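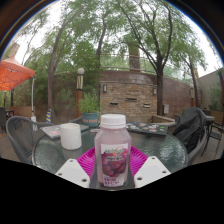 25th February

Cleared the patio table before lunch, or started to. The glass top is textured and holds dirt in the pattern, so wiping it in place with things still on it only moves the dirt from one side to the other. Everything has to come off first. I have known this since last April and still tried the shortcut.

Order of removal: paper first, then drinks, then the small stuff at the far edge. The paper goes first as it is what suffers if anything tips. The gray cover with the sticker went indoors to the shelf by the back door. Juice went last of the drinks. The bottle has a screw cap and can take being moved about, which an open cup cannot.

Note on the juice. It is the grape one from the store on Elton, bought in the pack of 10. I keep a rough log of these. The cap is ribbed and grips well enough with damp hands. The label sits low on the bottle and starts to lift at the seam if left in a cooler with ice, so I have stopped using ice and chill them in the fridge overnight. They go in upright. On their sides they roll whenever the drawer is opened. Seven left after today.

Paper towels. I went back to the Jostano rolls after a month on a cheaper kind. The cheaper kind came apart on textured glass and left lint in the grooves, which then had to be brushed out dry. Embossed sheets hold together better. Two sheets folded in four will do half the table if the spray is kept light - more spray means more sheets and no better result. I used the Drondar glass cleaner at half strength. Full strength leaves streaks on anything that sits in daylight, and the streaks show worst at a low angle, which is the angle one sees from the chairs.

Rim: done with a barely damp cloth, no cleaner. There is a gap between glass and rim on the house side where crumbs collect. A wooden skewer gets them out. I should look at the seal there before the warm weather. The replacement strip is sold by length and I measured 344 cm, going over it twice with the sewing tape. I will order a little extra, as the last strip shrank over its first summer and left a gap at the join. 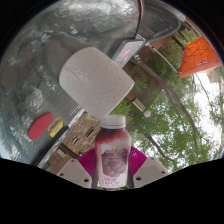 The neighbor over the fence said that paper on patio glass was a waste and that a rubber squeegee would do the whole top in two passes. I said the texture stops the blade from sitting flat. The reply was that a softer blade would follow it, and that the Domański one is soft enough. I have my doubts, but it was offered on loan and I will try it next week on the half nearest the fence, with paper on the other half, same cleaner, same strength. Then compare when dry.

Time for the whole job was nearly 20 minutes, not counting the talk. Of that the rim took the largest share.

Left to do: chair cushions to be aired, wicker to be brushed out with the stiff brush (not the vacuum, which pulls at the loose ends). The leg nearest the steps still rocks. A folded piece of card is holding it for now, and it will need a proper rubber foot. Check the diameter before going to the store.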